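Florkard wrote to say that 3000 of my store points would expire in November. I had earned them on groceries over two years, and the letter gave me a number to call.

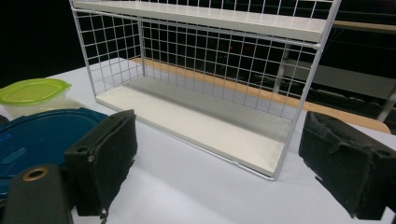 The points convert to store credit only in blocks of 2000, so the rest would be lost either way. I asked the agent at Lelness what I could get for one block. She read me a list of eight items – mostly kitchen things, plus a white wire shelf unit like this one. I took the credit. 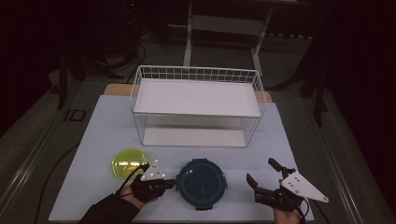 It showed up on my account the next morning. The other 1000 points are still listed as pending.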